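Home About Boards Workshop Contact

3 min read

About Inham Boards

We're a small workshop in Ulbridge. Boards and panels with wood frames, that's pretty much it. Pin boards, backing boards, trays if you ask nice. Started by Shayne Lowther and Mahtab Nikzad, two benches and a borrowed saw.

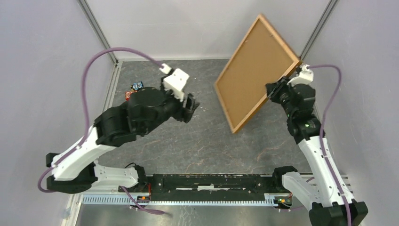
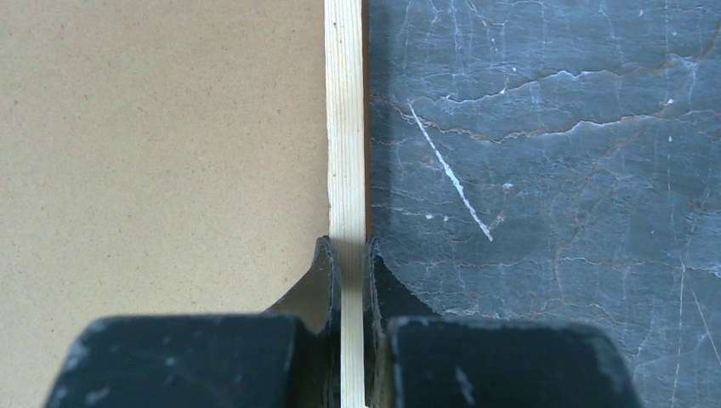
Tan panel, pale wood around it.

What we do. Flat panel in the middle, raised frame round the outside. Plain on purpose. You can paint it, pin into it, cover it in fabric, hang it as is. Most people hang it as is.

Grain varies, color too. Expect small specks and pin marks in the wood, we dont fill them. Rough spot on an edge? Quick pass with fine paper. Anything worse, send it back and we'll swap it.

Sizes. 20 inch is the usual. Bigger ones up to 64, allow 3 weeks for those. The long frames take longer to glue up and Zakhar won't be rushed.

Who's here. Shayne, cutting. Mahtab, orders and the phone. Zakhar Zhuravel, frames and glue. Ladan Amini does finishing and also teh website, when there's time.

Moved into the bigger unit in October 2019, same street, better light. Still unpacking a bit. Pickups by the side door, please ring first.

Schools and clubs, ask Mahtab for the bulk list. New one out in November.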